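# The Long Shelf Life of Divus

When the final volume of the Divus sequence reached bookstores in April, it ran to 1,109 pages and carried no summary of the six books before it. Readers were expected to remember. Many of them did, having grown up with a series that began as a modest fantasy for teenagers and ended as one of the longest continuous stories on the young adult shelf.

Its author, Maxence Marchal, has seldom explained his methods in public. He gave a single long talk during the years of writing, at the public library in Curnby, and a transcript still circulates among readers. In it he describes the sequence as "one book with seven front doors." The remark has been repeated so often that it appears on the dust jacket of the collected edition, where it does the series a small disservice. A reader who enters by the fourth door will be lost within a chapter.

The first volume is a story of apprenticeship. Its heroine, Odile Roussel, is sent at the age of 12 to the river town of Virthorpe to learn the keeping of a bell that rings only for the dead. The early chapters are slow, and the publisher is understood to have asked for cuts that the author declined to make. Three chapters pass before the bell is heard. By then the reader knows the price of rope, the habits of the ferrymen, and the names of nearly every family on the north bank.

This patience became the mark of the series and the chief complaint against it. Reviewers of the second and third volumes praised the invention of the lower city and asked, with some justice, why so much of the plot should wait on the weather. Younger readers appear to have minded less. School librarians in several districts reported waiting lists for the third book that lasted into the following year, and the paperback was reprinted before the fourth volume had been announced.

The fourth book remains the most disputed. Odile, now 16, leaves Virthorpe and does not return for 400 pages. The bell is silent throughout. Marchal gives the narration to her brother Anselm, a clerk of limited curiosity, and the change of voice cost the series a portion of its audience. Read again with the ending in hand, the volume is stronger than its reputation. Anselm records everything he sees and understands very little of it, and several of his idle notes on the tolls and the tides are answered two books later. His account of the flooded archive is among the best things Marchal has written. 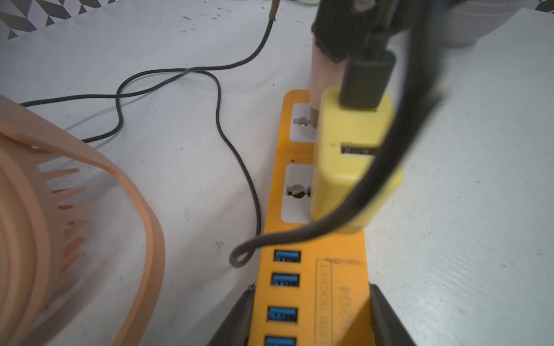
*A power strip with USB ports and a yellow plug adapter.*

The change in how the series was read deserves as much attention as the change in how it was written. The early volumes were sold almost entirely in print. By the time the fifth appeared, a large share of its readers were listening to it, and the unabridged recording introduced Virthorpe to adults who would not have looked for it among books for teenagers. The slow chapters benefited. Passages that can seem idle on the page, such as the inventory of the bell loft or the long quarrel over the ferry license, have a steady rhythm when read aloud. The narrator of the recording gives the ferrymen a dry, unhurried speech that many readers now hear even when they return to the printed text.

The sixth volume, at 1,020 pages, brings Odile home. It is the most conventional of the seven and the easiest to admire. The town has changed hands, the north bank families are scattered, and the bell has been hung in a new tower by people who believe it to be an ornament. Marchal handles the confrontation that follows with restraint. There is one battle, seen from a distance, and the decisive scene takes place in a kitchen.

As for the conclusion, opinion has not settled. The last volume asks whether Odile will ring the bell on behalf of a person she has wronged, and it takes its time in answering. The middle third contains a pilgrimage that could have been shortened without loss. There are also errors that a firmer editor would have caught, among them a bridge that is destroyed in the third book and crossed without comment in the seventh. Against these must be set the closing chapters, in which the book returns to the loft and to the plain, practical language of the first apprenticeship. Odile teaches a child to splice a rope. The instructions are nearly identical to those she was given, with one step altered, and attentive readers will know which.

New readers are advised to begin with the first volume and to continue at least as far as the second before reaching a verdict. The series is suitable for ages 12 and up, although the fifth book contains an account of a drowning that some families may wish to read together. The collected edition includes a map of the river, a list of the north bank families, and a short story, previously published only in a magazine, concerning Odile's teacher as a young woman.

Marchal has announced no further work set in Virthorpe. In a brief note printed after the final chapter, he thanks the readers who wrote to him over 20 years and regrets that he was unable to reply to all of them. He adds that the bridge was a mistake, and that it will be corrected in the paperback.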